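**Sorting cloths at Braltitz**

She has run the cloth room at Braltitz for years, and she still talks about a good stack of towels the way some people talk about pie.
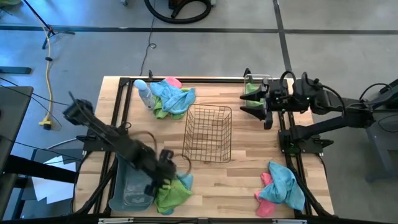
"I start with color, always," she told me over coffee one November morning. "Blue with blue, green with green, and the pinks wherever they'll behave! People want to fold first, and I understand it (folding is the nice part), but then you're folding the same towel twice."

She is fond of wire baskets, because you can see what's in them from across the room, and she keeps a few plastic bins for whatever hasn't found its place yet. The laundry at Goreo sends over 2,000 cloths a month, and 3,000 when the holidays get close.

"My mother did it all on the kitchen table," she said. "I still like a big wooden top, something you can really spread out on. Give me that and a pile of 80 and I'm happy until lunch."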